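June 11, 2018

Went back to the apartment in Burkholm for a second viewing. The rent has come down 50 a month, but they still want a 2,000 deposit and the lease would start before ours ends. We'd be paying double for 3 weeks.
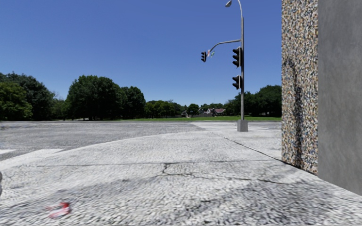 The bedroom is smaller than I remembered. Our bed fits, the dresser doesn't. The kitchen has a new stove and hardly any counter. I ran the shower and the pressure was fine. Heat is included through December, then it gets billed separately. 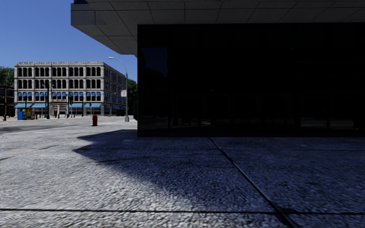
The agent from Holst said the owner might split the deposit in two if we sign this week, and that someone else is coming to look tomorrow. I asked for the split in writing. Still need to call Undbridge about the storage unit, around 200 to move everything in.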